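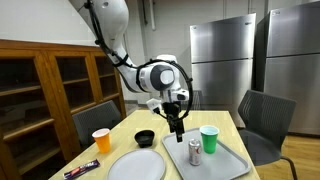
How to Set Up an Office Snack Table That Survives Past Lunch

By Eusebio Nina
Updated 23 Sep 2024

I have run the snack table at Hokow through two moves and one merger. The merger was easier. What follows is the method we use now, after a long period of using no method and finding raisins in the printer.

What you need

One table, away from the door
A few plates and bowls
Cups, more than you think
A budget of 200 a month, or whatever you can get signed
A marker and some tape

Step 1: Pick the spot

Put the table where people already walk, but never beside somebody's desk. We once set up next to Kobe De Smet in accounts. He lasted until April and then moved himself to the third floor without telling facilities.

Check the nearest outlet too. If there is one, a kettle will appear.

Step 2: Leave room to put things down

Most people cover the whole surface on day one. Keep the dishes and drinks toward one side and leave the rest bare. Somebody will show up with a birthday cake, and it has to go somewhere other than the filing cabinet. 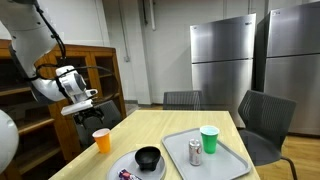
Dishes and a drink can on the near half, far half left clear.

Step 3: Choose boring dishes

Go plain and go large. A patterned plate hides crumbs, and you want to see crumbs — they are the only honest feedback you'll get. Wipe everything down before you refill it, even when it looks fine from your chair.
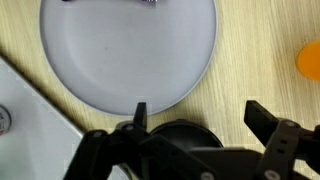 A plain, pale plate. Even a tiny speck shows up.

Don't bring anything from home that you'd miss. I brought a blue dish in my first year and I still think about it.

Step 4: Buy in two sizes

Wrapped single items go fast and keep well. Big open bags go faster and keep for an afternoon. I split the order evenly and put out half of each in the morning, then the rest at 3. If you put it all out at nine, the sales team will have it by ten, and they will look you in the eye while they do it.

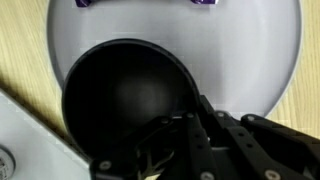 Keep the reserve in a cupboard with a dull label. Ours says "Van der Linden, toner returns" and has never been opened by anyone but me.

Step 5: Write one rule

Tape up a single sign. Ours reads: "Take one, come back later." We used to have a longer sign with a section on yogurt. It was read closely by the people who weren't the problem.

Step 6: Clear it at the end of the day

Throw out anything open, stack the cups, wipe the table. Ten minutes if you do it daily. If you skip a week, bring gloves.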